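Can a machine do it yet? Tips from the kitchen and the workbench

By Peninah Nyamweya

Readers write to me often to ask which chores they can already give to a machine. I keep a small workshop behind my kitchen in Iden, and in both rooms I like to save my hands. My answers are modest, but I hope they are useful to you.

Floors

Yes, mostly. A robot vacuum does good work if you prepare the room for it. Lift the cords, tuck in the fringe of the carpet, and put the light chairs up on the table. I run mine at 2 in the afternoon, when the kitchen is quiet. Corners still need a broom.

Dishes

The dishwasher is the best robot we have, and we forget to call it one. Loading it is still your job. Scrape the plates but do not rinse them, and turn the bowls toward the centre.

Picking up small things

This is the chore I would most like to give away: blocks, pegs, offcuts, all the little pieces that stay on the floor in the evening. For a person it takes one second. A machine must find the piece, see which way it is turned, open wide enough, come down at the right angle and close without pushing it away. Much of this is practised first in simulation, where a dropped piece costs nothing. The rendered view I chose has a small block at a tilt between open jaws, and behind it a surface full of grey, olive and maroon spots. My own eye goes to the spots before it goes to the block. 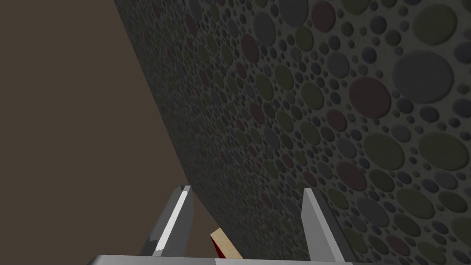
Sorting offcuts

Not yet in a home workshop. If you wish to make the work easier for yourself today, and for some machine later, do it this way:

Use shallow trays, so that pieces lie side by side and do not pile up.
Choose a tray in one plain colour, darker than your wood.
Leave a finger's width around each piece you want to pick up quickly.
Keep painted pieces apart from bare ones.

My neighbour from Prirkstead sorts by length only, and he is also content.

Folding laundry

No. Cloth changes its shape each time you touch it, and I would not pay for a folding machine at this moment. Fold the towels while they are warm and leave the socks for the evening.

Sanding and sawing

Keep these for yourself. A small hobby machine can cut a repeated shape very nicely, but somebody must clamp the wood, check the blade and sweep the dust. Wear your glasses even for one short cut.

In December I will write about window cleaners, the kind that hold on by suction. If you own one, please tell me how it behaves at the edge of the glass.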